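March 2018

Second week with the Pevelus arm on the crockery line at Yazzie. Target is 200 mugs per shift with 4 staff on the floor, the same 4 as before. Cleared the bench of everything except one mug and its saucer and went back over the approach from the saucer side, jaws open, at reduced speed.

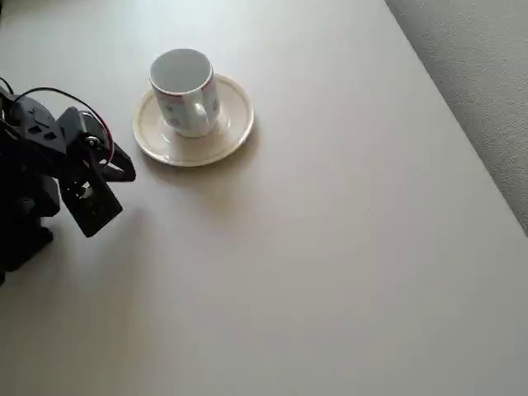 Who stops the arm if it goes wrong? Whoever is nearest, and they don't need to ask a supervisor first.

Tassanee Phetsri had that written into the shift sheet. She used to do the sorting by hand and now signs off the grip settings, on the same pay grade, and she has raised this with Cellow. No reply yet. The grip she prefers is over the rim, one finger inside and one against the outer wall, leaving the handle alone. 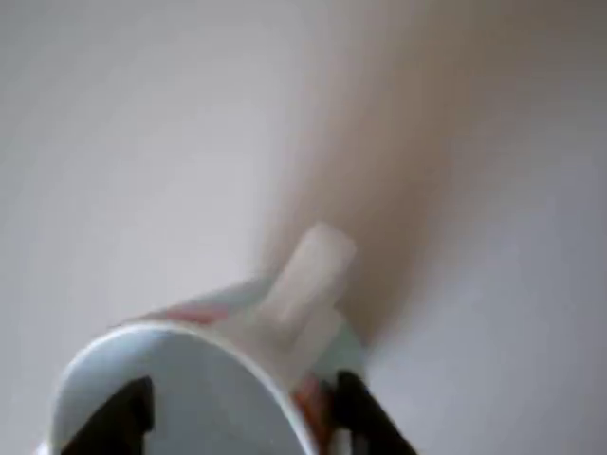 Vinh Âu wants the handover log moved from paper to Statix by July. I agree in principle, but the form has 2 fields for faults and we need a third for stops made by hand. The late shift dislikes standing and watching more than they disliked lifting. Breaks to be reviewed. Fault code 532 still open.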